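Drollport Desk and Bench Supplies
Tubs and Cloths
Zurer thin cloth, green, and Omstead round tub, blue

Sold separately or as a pair
Cloth, order code 228
Tub, order code 349
Pair, order code 736

We held off stocking these. The Zurer leaflet promised a cloth for every job, and in my experience a cloth for every job does two of them passably and leaves fluff on the rest. The Omstead tub arrived with a sheet of paper about "workspace harmony", which went in the bin. It's a tub. You put pens in it.

Both have now been in daily use on our own benches since March, and both are staying in the range, with the reservations set out further down.

The cloth

Bright green and thin enough to let the light through. If you want something thick to mop up a spilt mug of tea, buy the Kurek towelling square instead and save yourself a letter of complaint. The Zurer is for dusting, wiping down a whiteboard, covering something you don't want dust to settle on, and lining a drawer if you're that way inclined.

Zurer call it "crease resistant". We don't. It comes out of the packet with fold lines, and once it has been bunched up in a fist it stays crumpled until you iron it or stop caring. Dragica Georgiev tried ironing one on a cool setting for us and it came up fairly flat, then she put it in her apron pocket and we were back where we started. For dusting this makes no odds. For a table display it might.

The colour is a matter of taste. It is easy to find on a cluttered bench, and harder to walk off with by accident than a white one. In strong light it goes much paler, closer to mint, so don't choose it to match your curtains from a photo on a screen, ours included.

Wash it by itself the first time. The leaflet says the dye is fast. Our first rinse water had a tint to it.

The tub

Blue, round, open at the top, with a glossy rim. It holds markers, thick pens, short brushes, a small pair of scissors. We use ours mainly for markers, stood with their caps upwards, and a cap that sticks up above its neighbours is easy to grab.

Omstead say it "organises". It does no such thing. There are no dividers, and whatever goes in will lean on whatever is next to it. Short items vanish behind tall ones, so a stub of pencil can live down there for weeks. If you need compartments, this is the wrong product and I'd sooner you knew now.

The shiny finish shows fingermarks, and under a bright lamp you'll get reflections off it, inside and out. Neither has bothered me. It bothered Detlef Schwerdtfeger, who packs our orders, enough that he turned his round to face the wall, where it looked exactly the same.

It tips if you fill it with long things and nothing heavy. A handful of coins or a flat stone in the bottom cures that. Omstead's own answer is a weighted base sold as an extra. We looked at the price and decided not to carry it.

Do you need the pair?

Probably not. The pair costs a little less than the two bought apart, and the cloth is handy for the fingermarks, but the only thing that joins them is our order code. People with a whiteboard get the best use out of both – markers in the tub, cloth beside it. Anyone else should pick the one they came for.

What's in the packet

Cloth: one cloth, folded, paper band.
Tub: one tub, no lid. A lid is mentioned on the Omstead leaflet. We have asked twice and never seen one.
Marker pens are not included with either.

Orders and returns

Order by 15.00 and it leaves us the same afternoon, stock allowing. Unused goods can come back in their packaging. A cloth that has been used can't be returned, however briefly it was used, and yes, we do unfold them and look.

Bulk orders for classrooms and offices: please ring first. The blue tub comes in small deliveries and the supplier's dates are hopeful – I wouldn't plan the start of a term by them.

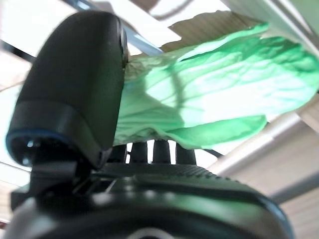

Green cloth, creased as usual, with the light coming through.

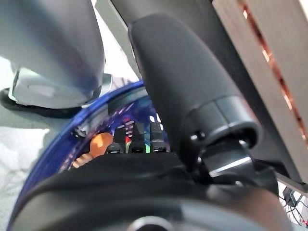 Can the cloth be used on a whiteboard with old marker stains?

It will lift fresh marker and dust without much trouble. For ink that has been on the board for weeks you'll need a proper board cleaner as well, and the cloth will be stained afterwards, so keep one back for that job.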